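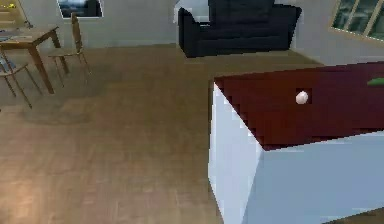 Una tarde en Ondero viendo cómo ensayan los robots

Volví en octubre de la jornada de puertas abiertas de Ondero con ganas de discutir. Valentina Núñez nos enseñó en pantalla el salón simulado donde practica su programa: un sofá oscuro, una mesa de comedor y una bolita blanca sobre un mueble de tapa granate. Los bordes salen dentados, sí, ¡y a mí qué más me da!

Me contó que repiten cada ejercicio más de 200 veces antes de tocar una máquina real. Me parece estupendo – se ensaya barato y no se rompe nada –, pero yo pediría salones más desordenados. En el mío, esa bolita estaría debajo del sofá con dos calcetines.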